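Read this section before the first night of use. It covers unpacking, fitting and cleaning of the Skornine travel white-noise unit, and storing it between trips.

## 4. Setting up at your destination

### 4.1 Before you start

You need the unit, the power cord, the plug adapter for the country you are in, and a flat surface near the bed. A nightstand, dresser or desk will do. The surface should be level and able to take the weight of a full water glass without rocking.

**Caution:** Do not set the unit on a bed, pillow or upholstered chair. The air slots are on the underside and soft surfaces block them.

### 4.2 Placing the unit

1. Wipe the surface with a dry cloth. Grit under the feet can scratch polished stone and varnish.
2. Set the unit down with the speaker facing the wall, at least 10 inches away from it. Sound that bounces off the wall is softer than sound aimed at the sleeper.
3. Run the cord behind the furniture, away from where people walk.
4. Plug the cord into the unit first, then into the outlet.
5. Press and hold the power button for 2 seconds. The light turns amber, then white.

Note: If the light stays amber, the adapter is not supplying enough power. Try another outlet before calling support.

### 4.3 Choosing a sound

There are 16 sounds. Turn the dial one click at a time - the sound changes after a short pause. Rain and fan sounds cover street noise best. The low hum suits rooms next to an elevator. Set the volume from where your head will be, not from where the unit stands.

### 4.4 Soft cases and hard tops

Padded zippered cases can be kept on stone, glass or wood. Keep the case out from under the unit, and close the zipper when the case is not in use so that small parts stay inside.

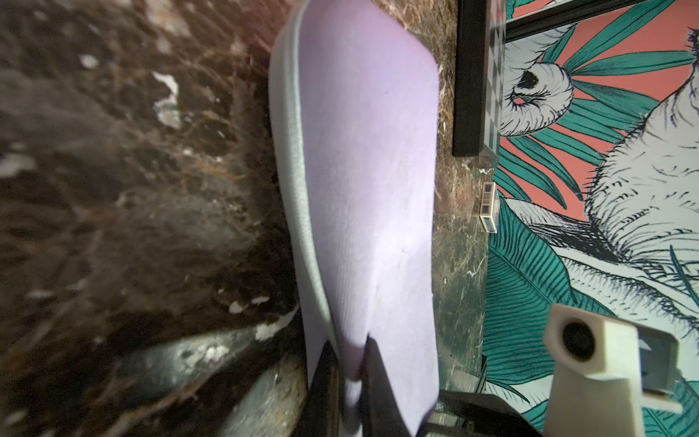
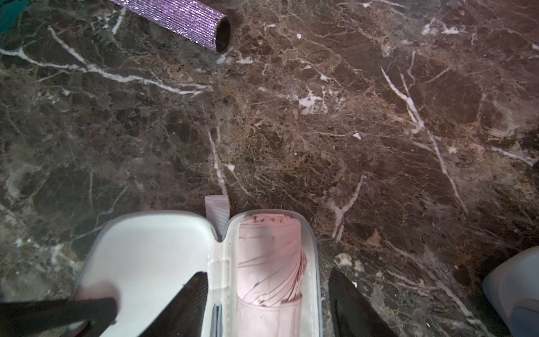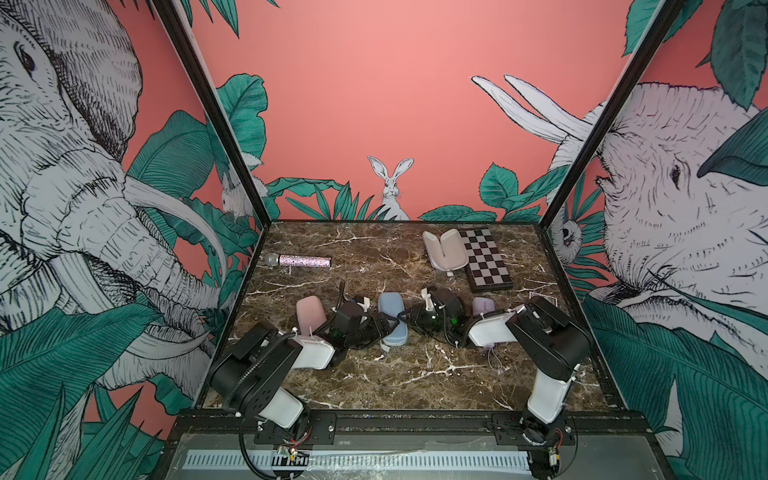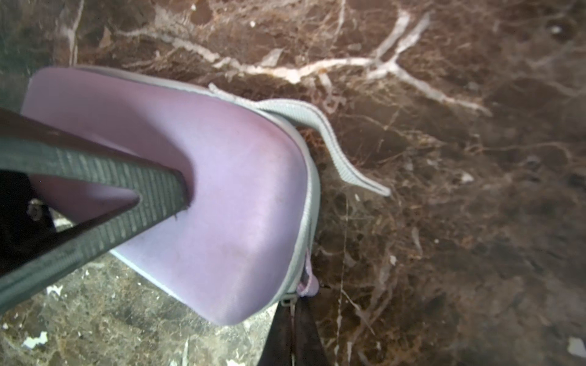
*Fig. 4-2. Soft case and marble top. The second picture shows the stone close up.*

### 4.5 Packing up

1. Turn the dial to zero and wait for the light to go out.
2. Unplug from the outlet, then from the unit.
3. Let the unit cool for 10 minutes.
4. Coil the cord loosely and fasten it with the strap. Do not wrap it around the unit.
5. Put the unit in its case, speaker up, with the adapter in the side pocket.
6. Close the zipper slowly around the corners. If it catches, back it up and clear the lining.

**Caution:** Never pack the unit damp. If it has been near a shower or an open window in the rain, leave it out overnight.

### 4.6 Cleaning

Clean the outside with a barely damp cloth. Use a dry, soft brush on the air slots. Cases of any brand should be spot cleaned with mild soap and left open to dry. Do not machine wash a padded case - the stiff layer inside will lose its shape.

### 4.7 Replacement parts

Cords, straps and feet are sold through Lallgate. Ask for part set 1452 and give the plug type you need. Adapters from the older Wesetti model fit but do not lock in place, so check them each time you move the unit.

Go to section 5 for timer and alarm settings.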